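Flannel sheets pilling after a couple washes??

gistine_mom
ok so bought two sets of flannel sheets in December, one Kramer and one Sutanell off the clearance shelf. Kramer set is already covered in little fuzz balls. Washed warm, normal cycle, dryer on high. Is this me or the sheets? Sutanell ones still look new, same washer same everything.

drumlin190
Dryer on high is your problem. Low heat, take them out a bit damp, hang over a door for the rest. Flannel hates heat.

patchpocket
disagree, mostly. Heat shrinks them but pilling is short fibers and friction. Cheap flannel pills no matter what you do. I've got a set from my grandmother that's been through high heat for years, not one ball on it.

gistine_mom
grandma sheets dont count lol. they made everything better

drumlin190
Heat dries out the fibers, then they snap, then they pill. Same thing patchpocket is saying, just one step earlier. And don't wash with towels or jeans. Zippers chew flannel up.

endora_st
Weight matters too. Look on the packaging for gsm. My 190 set felt great in the store and went thin and fuzzy by spring. The 220 is still fine. Not a huge gap in numbers but you feel it on the bed.

patchpocket
weight isn't quality tho. You can make a heavy sheet out of junk cotton and it'll pill worse, more fuzz to come loose

endora_st
Sure, but nobody prints fiber length on the package so what else are you going to go by

laundrypile13
Jumping in — kids bedding is the same story. Went with plain woven cotton for my daughter after the flannel ones got scratchy. Less cozy in January, fine the rest of the year. Wash cold, inside out if it's a duvet cover, half the soap the bottle tells you. No pills so far. The carrot one is her favorite so it gets washed the most by far

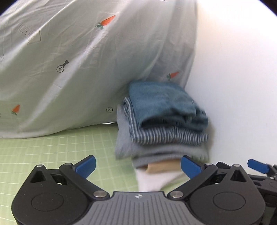

carrot sheet, laundry day

Only gripe is it wrinkles like crazy. I don't iron sheets, life is short.

gistine_mom
omg the carrots. where from?

laundrypile13
Little shop in Endora, closed now I think. Sorry!! They had a radish one too and I should of bought it

drumlin190
Plain weave isn't flannel though, it doesn't have the brushed nap so there's less to pill. Doesn't help OP.

laundrypile13
helps if OP is willing to give up on flannel

gistine_mom
not giving up, my feet are blocks of ice. Anyone tried a fabric shaver on a whole sheet? or is that insane

patchpocket
Did it once. Fitted sheet, took me a whole movie. Lay it flat on the bed and pull it tight, go slow near the seams. I put a hole in mine at the corner. Pills came back in a month.

endora_st
Skip softener too. And take the Kramer set back if you have the receipt — 2 washes is ridiculous

gistine_mom
receipt is somewhere. going to try cold + low on Saturday and see if it gets any worse, then the store

drumlin190
Wash them by themselves. Let us know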